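Benchtop materials and sealing - speaker notes
Galcombe session, 60 minutes including questions

Slide 1. Title
Introduce self. Thank Ita Moriarty for the room and the sample slabs. Slabs go around during slide 4, not before, or people stop listening.

Slide 2. Scope
Natural stone only: marble, granite, limestone. Engineered stone was covered by Esko Kokkonen in the morning. If asked, refer to his handout.
Cover three things: absorption, etching, cutouts. Most call-backs in the Wokeck job records fall under one of them.

Slide 3. Absorption
Stone has pores. Liquid goes in, and the colour goes in with it. Density alone does not predict the result. Pore size and how the pores connect matter more.
Simple site test: put a spoonful of water on the surface, wait 5 minutes, wipe, look for a darker patch. A dark patch means the stone takes water and the sealer is either worn or was never applied.
Test near the sink and near the cooktop. The middle of a bench gets less wear and can give a false pass.

Slide 4. Etching
Pass the slabs around now.
Etching is a chemical change. Acid reacts with calcite and leaves a dull mark. Lemon juice, vinegar and many bathroom cleaners will do it.
Penetrating sealers do not prevent this. Say it twice. Vesna Dumitrescu had a client who resealed a marble bench 2 times in one year to get rid of etch marks. The marks needed to be honed out.
A honed finish hides etching better than a polished one. Darker marble shows the dull spots sooner.

Slide 5. Cleaning
pH-neutral cleaner, soft cloth, dry off afterwards. No powders.
Bottles kept on the bench are a common source of rings - product runs down the side and sits under the base. Put them on a tray. 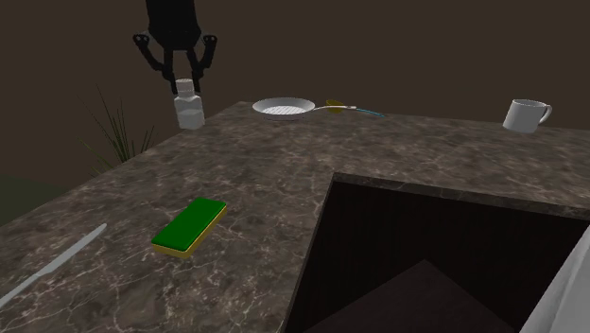

Slide 6. Cutouts and corners
The stone is weakest where it has been cut. Inside corners carry the stress, so a tight square corner is the first place to look for a crack. Ask the fabricator for a radius and get it written on the drawing.
The narrow strip in front of a sink needs support from below. On the Gesier job the front rail was 19 mm across and had no rod. It cracked while being carried in. Lâm Phí has the photos if anyone wants them at the break.
Seal the cut edges as well as the face. Raw edge under the sink rim is often missed, and water tracks in from there.

Slide 7. Resealing
No fixed interval. Go by the water test. Apply thin, wait for the time on the label, wipe off all excess. Sealer left to dry on top goes cloudy and has to be taken off with solvent.

Slide 8. Questions
Likely one: can heat crack stone? Yes, a sudden local change can, mainly near a cutout. Use a trivet.
Price questions go to Đức La at the Đồng table.
Collect the slabs before people leave.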